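Wulow Household Tasks: Table Clearing Subset
README, version 2
February 2019

Purpose

The Wulow collection supports research into whether machines can yet take on ordinary household chores. This subset is limited to table work: gathering, righting and stacking cups in furnished homes. It contains 139 episodes recorded with hand-held grippers, and is maintained at Akstead by Veronica Bratu and Shuzhen Cai.

Scope

Rooms are recorded as the occupants keep them. Participants were asked not to tidy, and patterned tablecloths, neighbouring furniture and personal belongings remain in view. Cups may begin an episode upright, inverted or on their sides. 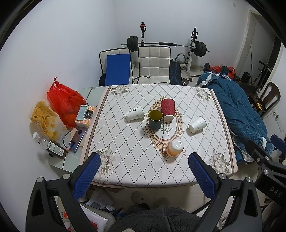
An episode is labelled complete when every cup has been stacked and the grippers have been withdrawn. Episodes in which a cup leaves the table are retained and labelled separately - they should not be treated as recording errors.

Known limitations

All demonstrations were performed by people. The subset therefore shows that a task can be done with a two-fingered gripper; it does not establish that a robot can do it unaided. Glassware, liquids and food scraps are excluded. Lighting and colour balance vary between homes and have not been corrected.

Planned changes

Dishwasher loading will be added in April. Corrections to labels should be sent to the maintainers with the episode number.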